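Visit Collections Learning Families Schools Shop Contact

Learning > For Young Readers > How Things Are Made > Painted Cels

What Is an Animation Cel?

The Bistow Museum of Drawn Film looks after objects from the days when cartoons were painted by hand. Many of these objects are called cels. The word rhymes with "bells." It is short for celluloid, the name of an early kind of clear plastic sheet.

A cel is a see-through sheet with part of a picture painted on it. One cel might show a fox running. Another might show only the fox's ears, or a hand holding a cup. When the cels are placed one on top of another, with a painted background underneath, they make a whole picture. A camera takes one photograph of that picture. Then one or more of the cels is changed for the next one, and the camera takes another photograph.

How does a drawing seem to move?

A movie is a long row of still pictures shown very quickly. Most films show 24 pictures every second. Your eyes and your brain join the pictures together, and you see movement.

Drawing 24 new pictures for each second of a film takes a great deal of work. Many studios found that they could show each drawing two times in a row and the movement would still look smooth. Animators call this working "on twos." It means that one second of film needs 12 drawings.

The museum's best-known film is Lis, a short cartoon about a goose who delivers the mail. It was made by the Prurden studio and is a little more than five minutes long. The studio worked on twos, and it painted 3801 cels for the film. Of these, 503 are now kept at Bistow. The others were washed clean and used again, or given away, or lost. Plastic sheets cost a lot of money, and studios did not know that people would one day want to see them in a museum.

The steps in making a cel

First, an animator drew the character in pencil on paper. The paper had holes punched along one edge. The holes fitted over small pegs on the desk, so that every sheet was held in exactly the same place. If the sheets slipped, the goose would appear to shake when the film was shown.

The main animator did not draw every picture. He or she drew the most important ones, called key drawings. These showed the start and end of an action, such as the goose sitting down and the goose standing up. Another artist drew the pictures that came between them. These are called in-betweens.

Next, a sheet of clear plastic was laid over the pencil drawing, and the lines were traced in ink. This needed a steady hand. Tracers often wore thin cotton gloves so that no fingerprints would be left on the plastic.

When the ink had dried, the cel was turned over and the colors were painted on the back. This may sound strange, but it kept the ink lines sharp on the front. It also meant that any brush marks were hidden. The painter had to think backward. A white spot in the goose's eye had to be painted before the black around it.

Colors were given numbers and mixed with great care. The Prurden studio kept 300 jars of paint for Lis, and the gray of the goose alone used nine of them. A cel at the bottom of a stack looked slightly darker than a cel at the top, as it was seen through more layers of plastic. Painters used lighter or darker shades of the same gray to make up for this.
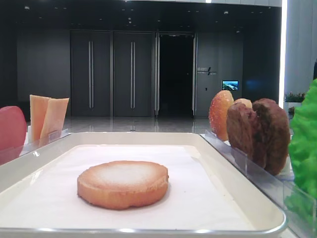 A reader's letter to the Learning Department asked whether the backgrounds were painted on plastic too, and whether a new one was needed for every picture. They were usually painted on thick paper or board, and one background could be used for a whole shot. If the goose stood still in front of the post office and talked, only her beak had to change. If she walked along the road, the artist made one very long painting, and the camera operator moved it a small distance before each photograph.

Why are cels difficult to keep?

Old plastic does not last as well as good paper. Over the years it can shrink, turn yellow or become wavy. The paint on the back does not shrink in the same way, so it may crack or lift off in flakes. Some old cels also give off a sharp smell like vinegar. This is a sign that the plastic is breaking down.

The museum follows these rules for its cels:

The storeroom is kept cool, dry and dark.
Each cel lies flat in its own folder, with a sheet of special paper over the painted side.
Staff hold cels by the edges only.
A cel is shown in the gallery for three months and is then rested.
No food or drink is taken into the storeroom.

There are 800 folders on the shelves at present. Some hold cels, and the rest hold pencil drawings, backgrounds and the lists that told the camera operator what to photograph. Those lists are called exposure sheets or, more simply, X-sheets.

Are cels still used today?

Very few films are made with painted cels now. In most studios the drawings are colored on a computer, and many artists draw on a screen from the start. The ideas are much the same, however. Computer drawings are still placed in layers, animators still plan key drawings and in-betweens, and a great many cartoons are still made on twos.

Words to know

Animator: an artist who makes drawings appear to move.
Background: the painting behind the characters.
Cel: a clear sheet with part of a picture painted on it.
In-between: a drawing that comes between two key drawings.
X-sheet: a list of which cels to photograph, and in what order.

Seeing the cels from Lis

Twelve cels from Lis are on display in the Zindley Gallery on the second floor, together with one of the long road backgrounds. The film is shown in the same room every hour. The lights in the gallery are low to protect the paint, and visitors are asked not to use a flash. Children under ten must be with an adult. School groups should reserve a place through the Learning Department before their visit.

Page last checked May 13, 2024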